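Farivard Inline Energy Meter: Kitchen Use Review
By Satish Sengar

The Farivard is a plug-in watt-hour meter for grounded household outlets. It sits between the wall and an appliance, measures voltage, current, power factor and cumulative energy, and keeps its totals when unplugged. It has no app and no wireless radio. I bought two at retail in March and used them in a kitchen in Vilside, where the question was a common one: how much of the electric bill comes from small heating appliances that are on for only a few minutes at a time.

I have used plug-in meters for years, mostly on refrigerators and dehumidifiers. Kitchen heating loads are a different test. They are close to purely resistive, so power factor matters little, but they draw near the limit of the outlet and switch on and off often. A meter that samples slowly will miss part of that.

Test setup

One meter was assigned to the toaster oven and the other to the two-slot toaster. Both appliances were used normally, without any change of schedule, for five days. Ffion Penry, whose kitchen it is, wrote down start and stop times on a pad next to the outlet. I read the totals each evening and reset nothing until the end of the run. 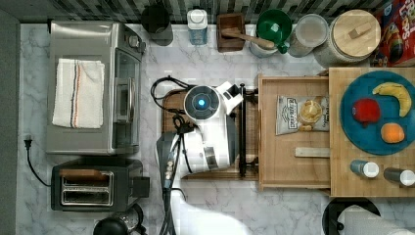 Toaster oven and two-slot toaster, left side of the counter.

For reference I used a Taheri bench analyzer, borrowed from Nima Sadeghi, on one full baking cycle and on a series of toasting cycles. The analyzer is too large to leave in a working kitchen, so the comparison covers single sessions only.

Results

Combined consumption for the run was 3104 Wh. The toaster oven accounted for 2563 Wh of that, and the toaster for the remainder. Most of the oven's share came from two long sessions, one of them a tray of root vegetables on Thursday that Ffion would otherwise have put in the full-size oven.

The toaster's share was higher than I had guessed. Its element draws a lot of power, but each cycle is short, and I had assumed the total would be negligible. Ffion's notes show many cycles started within a minute or two of the previous one, usually to darken a slice that came up pale. On a machine with a simple bimetal timer the second cycle tends to run shorter. This one appears to hold its time regardless, so a second pass costs nearly the same as the first.

Agreement with the analyzer was good during steady heating. It was worse when the oven thermostat cycled, with the Farivard reading roughly 5 percent low over the maintenance phase of a bake. The likely cause is the sampling interval, which the manual does not state. Watching the display, I would put it at about a second, with some averaging applied after that. For household budgeting the error is acceptable. For comparing two ovens of similar efficiency it is too large to ignore.

Display and controls

The screen is a segmented LCD with no backlight. It is legible from directly in front and fades quickly when viewed from above, and above is where your eyes are when the outlet is at counter height behind an appliance. A short extension cord would move the display to a better position, but I do not recommend adding one to a heating load unless its gauge is rated for the full current.

There are three buttons. The first steps through the readings, the second sets the price per kilowatt-hour, and the third resets the totals after a long press. The long press is long enough that I never cleared a total by accident. Setting the price is slow. The value increments one digit at a time and cannot be decremented, so overshooting means going all the way around again.

The housing covers the lower outlet of a standard duplex receptacle when plugged into the upper one. Plugged into the lower one it leaves the upper free. The manual shows only the first arrangement.

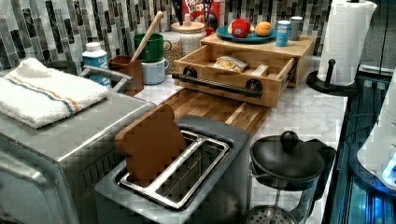
Heat and safety

After a long oven session the housing was warm near the prongs. An infrared thermometer showed nothing that concerned me, and the plug of the oven itself was warmer than the meter. The overload alarm is a soft beep that is easily lost under a range hood. It warns only. The meter does not disconnect the load, and the manual is clear about this in the English section and vague about it in the others.

Two heating appliances on the same branch circuit will usually trip a breaker if run together. The meter cannot tell you that in advance, as each unit sees only its own appliance. Add the two readings yourself and compare the sum with the breaker rating before you decide which outlet gets what.

Compared with the Flirnano

Forough Dehghan lent me a Flirnano meter that sells for a little more. It has a backlit screen on a short cord and can be read from anywhere near the counter. It also exports its log to a computer. Its standby readings were steadier than the Farivard's, which wandered at very low loads and sometimes showed zero for a digital clock that was plainly drawing something.

Against that, the Flirnano lost its running total twice during brief outages. The Farivard kept its total both times. For an unattended run I would take the Farivard. For a single session at the counter I would take the Flirnano.

Manual and support

The manual is a folded sheet in small type. The accuracy figure is given without a load range or a temperature. I wrote to the manufacturer to ask for the sampling interval and received a reply two days later with a PDF of the same sheet.

Verdict

Recommended for measuring total consumption of kitchen appliances over several days. Not recommended for standby measurement, or for anyone who cannot get their head level with the outlet. I have kept both units, and one is now on Ffion's chest freezer.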